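香料与调味 课程讲义
第三讲 磨成粉以后
更新于 11/5/19

上回下课的时候有同学追着我问，为什么讲了两次课还在讲整粒的东西，什么时候讲粉。好，今天就讲粉，从头讲到尾。上一讲的作业（闻整粒小茴香和孜然，写出区别）我都看了，写得最好的一份只有四行字，写得最长的一份把两样东西写反了……没关系，这两样长得确实像，中文名字又乱，有些地方管孜然叫小茴香，我年轻时买错过好几回。

先补一点上次没讲完的。

香料的香味主要来自挥发油。挥发油平时关在植物自己的小结构里，种子里有油道，叶子上有腺毛，果皮里有油室。你把一粒小豆蔻放在手心，隔着壳闻，味道很淡，用指甲掐开，一下子就冲上来了。整粒香料耐放，靠的就是这套现成的“包装”。植物当然没打算替我们保存香味，它有自己的用处，比如挡虫子，但我们跟着沾了光。

那磨粉呢？磨粉就是把这些小房间几乎全拆了。

一、拆到什么程度，算一算

我知道有人一看见算就想走，这个很简单，留下来。

想象一块方方正正的小方块，边长算四个单位。每条边切成四份，横着竖着立着都切，切完得到 64 个小方块。体积一点没变，总共还是那么多料。表面积呢？原来六个面，每个面十六，一共九十六。现在每个小块表面积是六，64 个加起来三百八十四。正好四倍。

每条边切四份，面积就是四倍；切一百份，面积就是一百倍。而真正的粉比这细得多，形状又不规则，坑坑洼洼的，实际露出来的面积还要更大。空气碰到的地方多了这么多，香味跑得快、氧化得快，就一点也不奇怪了。

顺便说一句，这也是为什么我老劝大家别追求太细。炖肉用的花椒，捣到一粒碎成几瓣就够了，细粉下锅香得猛，没得也猛，还容易发苦。凉拌的时候另说，凉拌要均匀，粗颗粒咬到一个整张嘴都麻了，旁边那口又什么都没有。

二、香味是怎么走的

分几条路，我按自己厨房里碰到的频率来讲，教科书上的顺序不一样，考试按哪个写都行，讲得清楚就给分。

第一条路，直接挥发。分子小的、轻的先走。柑橘类那种明亮的气味，松针那种清冽的气味，多半属于这一批，跑得最快。剩下沉一些的，木质的、甜暖的，会赖着不走。所以一罐放久了的粉并不是均匀地变淡，它会变调！头一截没了，只剩下后半截。很多人说“我这个胡椒不香了但还挺辣”，说的就是这个：胡椒的辣来自胡椒碱，它不怎么挥发，香味走光了它还在。辣椒也一样，辣椒素稳得很，陈年辣椒面照样能把人辣哭，可是那股香已经找不着了。

丁香是个例外里的老实人。它的挥发油含量本来就高，主要成分丁香酚又相对沉，所以丁香粉放着放着还是很像丁香。我给去年的班做过一次盲闻，陈的丁香粉几乎全班都认出来了，陈的香菜籽粉差不多全军覆没，有人写“木屑”，我觉得写得很准。

第二条路，氧化。有些香气分子碰到氧气会变成别的东西，有些料本身含油脂，油脂会哈喇。芝麻、罂粟籽、磨碎的坚果类最明显，辣椒籽磨在粉里也有份。哈喇味大家都认得，旧蜡笔、旧油漆、放久的花生。到了这一步就不要救了，炒不回来的，炒只会让整个厨房都知道。

第三条路，光。颜色会先告诉你。红甜椒粉、辣椒粉里的类胡萝卜素怕光，放在窗台上会从鲜红褪成砖红，再褪成一种说不上来的橘灰。姜黄粉也怕光，姜黄素见光会分解。绿色的叶类更不用说，莳萝、欧芹，晒一阵就黄了。褪色不等于坏了不能吃，不过颜色走了，一般香味也没剩多少。

第四条路，潮气。这条要多说几句，因为大家家里的毛病一大半出在这里。

三、潮气

粉会从空气里吸水，吸多了就结块。洋葱粉和大蒜粉最厉害，它们糖分高，吸一点水表面就发黏，颗粒粘在一起，干了以后硬得像小石子。我有一罐洋葱粉，拿筷子捅都捅不动，最后是整块拿去煮汤的。

结块本身不一定是坏。轻轻一捏就散的，闻着正常，照用。要是捏不散、颜色发暗、闻着有霉味或者土腥味，扔掉，不要舍不得。霉菌长不长，看的是水分活度，也就是料里有多少水是霉菌用得上的，这个概念第五讲会细讲，现在先记住一句：干的料很安全，前提是你让它一直干着。

最常见的错误是什么呢，就是拿着罐子对着冒热气的锅抖。我知道你们都这么干，我也干过！锅里的水汽直冲罐口，热粉遇着凉罐壁，水就留在里面了。改起来也容易，先倒在小碟子里或者手心里，再下锅。勺子也要干的，刚搅过汤的勺子伸进罐里，那一罐基本就交代了。

还有灶台上方那个柜子。方便是真方便，热也是真热，还带油烟和蒸汽。能挪就挪走。冰箱要不要放？我的答案是看你怎么拿。整袋密封的备用料，冷冻很好，拿出来先别开，等它回到室温再打开，不然外面的水汽全凝在料上。天天要用的那一罐就别进进出出了，来回几次比放在阴凉柜子里还糟。

四、装在什么里面

材料讲起来其实没那么玄。玻璃不透气、不串味、好洗，缺点是透光，摔了会碎。金属罐遮光，盖子紧不紧全看做工。塑料的轻便，不过许多塑料会吸味，装过孜然的塑料盒再装肉桂，肉桂就有了羊肉串的前世。纸袋只适合从店里拎回家这一段路。

盖子比罐身要紧。我见过很漂亮的罐子，盖子一转就空转，跟敞着没有区别。检查的办法：空罐盖紧，按到水里，看冒不冒泡。冒泡就拿去装扣子。

另外，罐子大小要跟着用量走。大罐装小半罐粉，上面那一大截全是空气，每开一次换一次气。宁可罐子小一点，装得满一点，剩下的密封收起来，用完了再补。小罐散着放容易找不到，收进一个敞口的透明盒里，要用的时候整盒端出来，这个法子我用了很多年。

小玻璃罐，斜着排成一排：
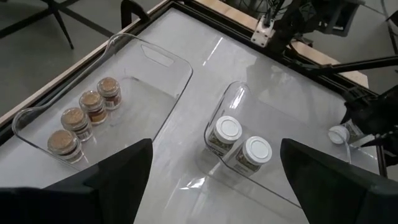
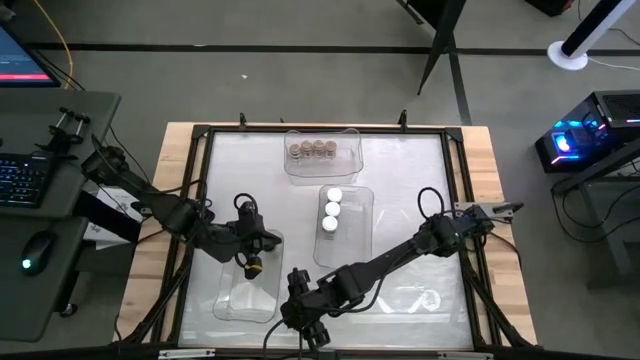 标签写什么，我也啰嗦一下。名字当然要写，可是只写名字不够。我自己写三样：是什么、哪里买的、哪天开的封。注意是开封那天，不是买的那天，更不要只信包装上印的那个日期，那是没拆封的算法。罐盖上也写一个简称，放在抽屉里从上往下看才看得见。用铅笔写在纸胶带上就行，换料的时候撕掉重来，不用买那种花钱的标签机（买了也行，我不拦着，我自己就有一台，在柜子最里面）。

五、到底能放多久

每年都有人要我给一张表，我每年都不太愿意给，给了大家就只看表不闻了。不过还是给几句粗的：家庭条件下，整粒的种子和树皮放得最久，以年计；磨成粉的，以月计；混合好的咖喱粉、五香粉，跟着里面最不耐放的那一样走。叶类碎片介于两者中间，偏短。

更有用的是自己测。倒一小撮在手心，搓一搓，手心的热会把香味逼出来，凑近闻。两秒之内闻得出是什么，好的。要想一想才猜得出，赶紧用，用量加一些。闻着像灰，就是灰。不要对着罐口闻，罐子里积的那点气会骗你，刚打开挺香，倒出来什么也没有，我上过这个当。

还有一个测法更费事一些，但是准：同样的料，陈的新的各取一小勺，分别放进两碗热油里（油别烧太烫，粉很容易糊），稍等一下，各蘸一块馒头吃。这样比干闻强，很多香气是溶在油里才出得来的。

六、买整的还是买粉的

说到底是懒不懒的问题，我没资格教训人。我的做法是分开来。

必须买整的：黑胡椒、小豆蔻、香菜籽、肉豆蔻。这几样现磨和陈粉差太多了，肉豆蔻用小刨子擦几下就好，一颗能用很久。

可以买粉的：姜黄、干姜、甜椒粉。姜黄硬得要命，家里的磨豆机磨完一次要心疼半年，还会把所有东西染黄。甜椒粉在家里也很难磨得匀。

两可的：肉桂和丁香。想要细就买粉，炖东西就用整的，炖完捞出来也省事。

磨的工具，石臼我最喜欢，声音大一点，手感很诚实，知道磨到哪儿了。电动的快，但会发热，连着打久了香味先在机器里跑掉一批。打几秒停一停，晃一晃再打。清理机器用一把生米打碎了倒掉，比水洗好，水洗完没干透又回到第三节的问题上去了。

磨之前要不要炒？种子类小火干炒一下，香味会变得更圆、带坚果气，孜然和香菜籽都值得炒。炒到刚刚闻到香就离火，摊开晾凉再磨，热着磨会带潮气，粉容易黏在一起。叶子不要炒。甜椒粉绝对不要干炒，眨一下眼就焦了。

七、关于掺假，先起个头

粉还有一个麻烦，就是你看不出里面是什么。整粒的胡椒混了别的籽，仔细挑能挑出来，磨成粉就全看卖家良心。历史上往胡椒粉里加的东西五花八门，淀粉、碎壳、果核，颜色鲜艳的粉里还有人加染料。加点便宜的填充料算是欺负你的钱包，加染料就是欺负你的身体了，性质不一样。下一讲我们会用显微镜看几种淀粉粒，马铃薯的大而且圆，带一圈一圈的纹，大米的小而有棱角，看过一次就忘不掉。

家里能做的检查有限。颜色鲜艳得过分的先留个心眼，价钱便宜得过分的也一样。整粒丁香放进水里，油还足的多半是头朝上立着或者沉下去，被提过油的干瘪货常常平平地漂着，这个办法不是百分之百，玩一玩挺有意思。

作业

请在家里完成，下次课带来。

1. 把家里所有磨成粉的香料找出来，最多写 13 种，超过的就别写了，我改不完。每种写明开封时间（不记得就写不记得，这也是答案），用手心法闻过，写一句自己的话。不许抄包装上的形容词，“浓郁芬芳”这种一律退回。

2. 选其中一种，买或者借一点新的，做热油对比，写出陈的少了哪一截。

3. 计算题。一包 488 克的黑胡椒粒，你家每星期用 3 克，多少个星期用完？如果全部一次磨成粉，你认为从什么时候起就不值得用了？前半问有标准答案，后半问没有，写理由就行。

参考读物放在课程文件夹里，文件夹名字还是 Zindwood，密码没换。要借石臼的同学找我登记，石臼很重，请不要一只手拎。用完擦干净，不要用洗洁精，石头会把那个味道记住，上学期还回来的那只到现在捣什么都是柠檬味的。

第四讲带放大镜来，手机能拍微距的也可以。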